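April 7, 2021 – notebook, adhesives and wall coverings, Graça

Continuing the paste trials for the Zukenmont order. Batch 71, second mixing.

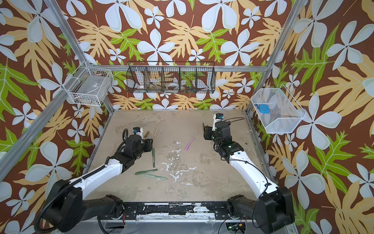
Flower pattern on the brown background, three sides covered.

I mixed the wheat starch paste by the old recipe which Huguette Marty copied for us, the one from 1941. It asks for 4 parts water, but with our flour it comes too thick and the brush leaves lines. I added water two times, small amounts, and wrote the weights on the lid of the jar. Please do not throw away this lid!

Strips from the Onari roll: the paper grows in width when it soaks. If I hang it too early, the seam opens later when it dries. Dexter says he waits for longer with the thick papers, and I will try this tomorrow. The Neves paper behaves better, it stays almost the same size – I don't know why yet.

Peel test on strip 3329 was bad at the lower corner. The paste was lumpy there, my mistake, I did not pass it through the sieve.

To do:
Ask Rodrigo if the dark brown ink bleeds with a damp sponge. In October we had this problem with the red.
Cut new test strips, same direction of the grain.
Order sieve cloth, finer one.

The clove oil is nearly finished. Kaj has a bottle in the cold room.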